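Clarwood Open House: Coats, Cuffs and a Very Long Lunch
18 Jan 2024

I had been meaning to visit Clarwood for two winters before I finally got myself organized and went. If you don't know it, Clarwood is the old guesthouse out past the Flalluvon mill, where Benedito Cordeiro and his wife take in other people's tired clothes and send them home again in a wearable state. Once a year they open the doors, put on a pot of soup and let anybody wander through the rooms asking questions. I asked a great many, and I'd like to thank everyone who was patient with me.

The drive took longer than I thought it would (I stopped for gas and then I stopped again for a cinnamon roll, so I can't blame the road). By the time I parked, the front hall was already full of boots and wet umbrellas. You check in at a little desk under the stairs, somebody writes your name on a strip of cotton tape, and you pin it on. I still have mine on my winter coat and I may leave it there.

Downstairs is where the washing and pressing happens. There are 11 irons on a shelf, most of them retired, and Benedito will tell you where each of them came from if you stand still long enough. I stood still long enough! The one he likes best weighs more than my cat and came from a tailor in Brito who pressed nothing but trousers for 70 years, or so the family claims. He let me lift it. I would not want to press trousers with it.

Then comes the thread room, which I could have moved into. Spools up to the ceiling, sorted by color and then by somebody's private system that I never did work out. Emerson Godoy looks after this room and also teaches the beginners' mending class, and he spent a good while showing a few of us how to match thread to an old garment. You lay a single strand across the cloth and take it to a window. Held up on the spool, he said, everything looks too dark. I have been doing this wrong since about seventh grade.

The upstairs was my favorite part, though, and I went around it twice. The bedrooms are still bedrooms, and they do the sorting and looking-over right on the beds, where there's room to spread a thing out flat and get at both ends of it.

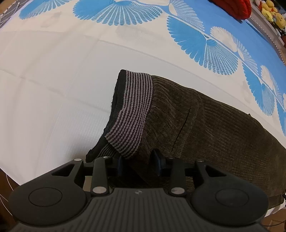
I have a soft spot for corduroy, I should say, going back to a jacket of my father's that I wore all through college and ruined on a fence. So of course I lingered over the corduroy-looking one, that dark olive-brown that goes with everything in a closet. With the end folded up you get a good look at the ribbed cuff, and I loved those narrow stripes, black and a sort of grayish mauve, on something otherwise so plain. The sheet underneath nearly stole the show, white with big blue fans curving across part of it, like ginkgo leaves or maybe shells. I have decided I need a set just like it.

Emerson had plenty to say about cuffs. They're the part he gets asked about most, because elbows you can patch and be proud of, but people are shy about a frayed wrist. His advice was to turn the cuff back and look at the inside before you look at the outside, and to run a thumb slowly along the seam where the ribbing joins the sleeve. If the stitches there are sound, the job is a small one. If they aren't, he'd sooner take the whole band off and set it again than keep chasing one loose loop after another. He also told us to brush corduroy up the rib, never across, and to hang it inside out. Somebody asked about ironing it and he put his hand on his heart as though he'd been wounded.

Lunch was bean soup and cornbread at the long kitchen table, and it went on until people started looking at the clock. I sat next to a couple who had brought in a quilt from Tokov with a burn hole in it, and we passed it up and down the bench while everyone gave an opinion.

A few practical things if you'd like to go. The mending class starts up again in February and costs 2 dollars plus whatever you can put in the soup jar. Bring your own scissors. Park by the mill and walk up, as the driveway gets slick. They'll take coats, sweaters and trousers for repair any time the porch light is on, but please wash them first, and empty the pockets. I left two sweaters and a pair of gloves, and I'm to call before I come back for them.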